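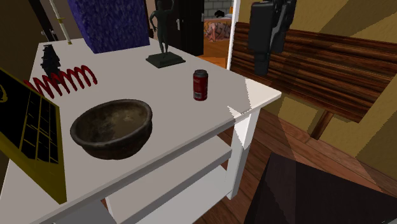 Rahel Riedl wrote under my last post that I should quit fussing over clutter, that a planner either finds a path or it doesn't, and that all my talk about "messy worlds" was a way of dodging the real question, namely why my stack is so slow. Fair enough! It is slow. But I've been chewing on the rest of that comment for days, and I think it's wrong in a way worth a whole post.

Some background if you're new. I write the glue code for Helier, a small manipulation stack that sits on top of a motion planner called Jafri. We do nearly everything in simulation first, in rendered rooms stuffed with objects that have no business being together. A soda can, a coil spring, a bowl, a statuette, all on one white table, with a bench and an open door behind. I used to find these rooms silly and now I kind of love them.

My opinion, plainly: most of what people call planning failures are bookkeeping failures, and tidy test scenes hide them.

Take the coil spring. In our tooling every object gets a collision shape, and for ages the default was a convex hull. For a can, great. For a bowl it's a disaster, because the hull fills in the hollow and now the planner believes you own a solid lump. Ask it to put something inside and it tells you (correctly, as far as it knows) that there is no inside. A spring lying on its side gets wrapped up like a sausage, all those lovely gaps between the loops gone. I spent most of November tuning sampling parameters for a "hard" placement task that had no solution at all. The planner was doing its job. I was feeding it a lie.

So does it find a path or doesn't it? Well, through which world?

When I finally went back through the logs, I had 569 failed runs from that stretch. Of those, 53 were real planning trouble, narrow passages and ugly joint limits and so on, the stuff papers get written on. The others were things like stale poses, wrong hulls, a frame that had been renamed on one side of an interface and kept its old name on the other. I'm not proud of that last one. It took me 3 evenings to find and one line to fix.

And I get why folks don't like hearing it. A better planner is fun to build. You get plots! Nobody gives you a plot for writing a viewer that draws the collision shapes over the rendered ones and lets you toggle between the two. But that viewer (we call it Brondis, it's ugly, the colors are awful) has saved me more time than any change I ever made to the search itself. Open it, look at the bowl, see a solid plug where the hollow ought to be, go fix the asset. Done before the coffee's cold.

Perception people have their own flavor of this. A detector gives you a box and a label, and the next piece of code quietly decides the thing is as wide as the box. A tall thin statuette on a square base becomes a fat column from base to head, and the gripper keeps a polite distance from air. You can call that being safe. I'd call it throwing away half the workspace and then complaining about reach.

Where Rahel has me is speed. Splitting everything into convex pieces costs real time, and Molness, our little benchmark set of 44 tasks, got noticeably slower when I switched the default. I still think it was the right call. I'd rather wait on an answer to the question I asked than get a quick one to some other question. But I'll admit that for a can on an open tabletop the fancy shape buys you nothing, and what I want next is a setting per object so the can stays cheap and the bowl keeps its hollow. I have a half-written branch for it. The config format is the part I keep arguing with myself over, so if you've done this in your own stack and didn't end up hating it, please leave me a comment.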